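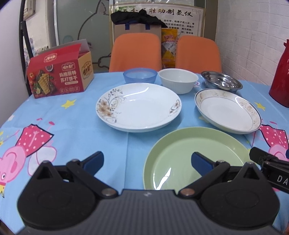 I've been meaning to write up my tablecloth tips since January, when I moved into the flat above the bakery in Golldale and found out how much a wipe-clean cloth can take before it gives up on you. My old table (an Arkwood drop-leaf, scratched to bits) has been covered ever since, and I wouldn't go back!

First thing, let the creases out before you need the cloth. Mine came folded up so small it looked like a road map, and I tried ironing it, which I do not recommend. Now I drape it over the shower rail the night before with the bathroom door shut and the hot tap running for a few minutes. For really stubborn folds I go over the back with a hair dryer on low and smooth them flat with my palm.

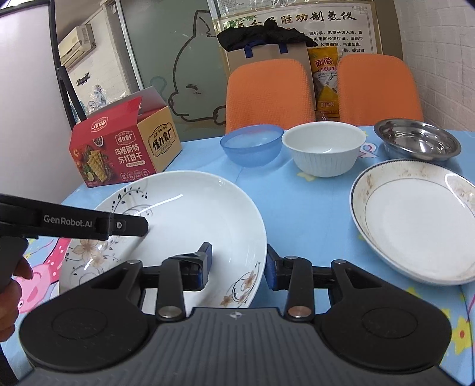 Turmeric is my big enemy, and I cook with it all the time. If you catch it fresh, dab it with a little dish soap on a damp cloth and leave it a while before wiping. Don't scrub, you'll only push the yellow further out. Old marks get a paste of baking soda and water, and then I hang the cloth in a sunny window for an afternoon, which fades them a lot. Pick your color with spills in mind too. A light blue cloth with a cartoon print is more forgiving than a plain one, as the eye goes to the pictures and skips right past a faint stain, but I'd still test any cleaner on a corner first so you don't take the print off with it.

Grease is easier. Cornstarch, wait, brush off, then warm soapy water. I used to buy the Likico spray for this and it was fine, but cornstarch is cheaper and I always have a bag open anyway.

For slipping, put a layer of that rubbery shelf liner underneath. I cut 2 strips and ran them along the long sides (a full sheet is better if you have small kids who pull). And clips! I got 3 for the balcony table and the wind still won, so out there I sew a heavy button into each corner.

Storage is the part I got wrong for years. Roll it, don't fold it. A wrapping paper tube slit down the side works great, and it stands up behind the pantry door next to the broom.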